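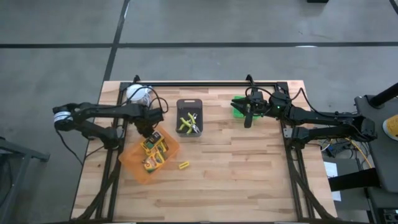
Finished all 14 episodes of Trellari last night and I have thoughts, most of them cranky. Started it on the train, finished it in bed at some awful hour. Typing this on my lunch break so forgive the mess. First thing – the ship. Everyone raved about the ship and to me it looked like a bank lobby. Shiny white, no corners, nowhere you'd put down a cup of tea. Give me a grey concrete floor with scuffs on it and a table made of light wood strips, and I'll believe people work there. Science fiction used to know this. The old Skisitari films were all sheds and tape on the floor and I'd have moved in tomorrow.

Anyway. The story. Colony on a frozen moon loses contact with home, captain lies to the crew about it, crew finds out in episode 7. Should have been episode 3. So much walking down corridors before that. I did the dishes during one of them and missed nothing.

But episode 7! Best hour of telly I've seen this year, easy. The whole thing in the mess hall, hardly any music, just people working out how long they've been lied too. I rewound the bit with the radio twice. If the rest of the season had been that good I'd be writing a very different post.

Then it goes back to corridors. Sigh.

The finale is fine. Bit rushed. The Ederex subplot gets dropped completely, which is a shame as it was the only part my sister liked. There's a last shot that's meant to set up a second season and I can't say it worked on me, though I'll watch it, I know what I'm like.

Sound was all over the place as well. Whispering, whispering, then an explosion that woke the dog. Subtitles on from episode 2 onward, which helped with the accents and spoiled the colour of a few jokes.

Worth it? If you've got a free weekend and some patience, yeah. Skip 4 and 5. Don't skip the mess hall one.

Next up is the Skisitari rewatch, probaly out of order because I can only find the third disc. More when I find the others.

Search this blog
Go

Contact | © 2020 Ederex Nights | Back to top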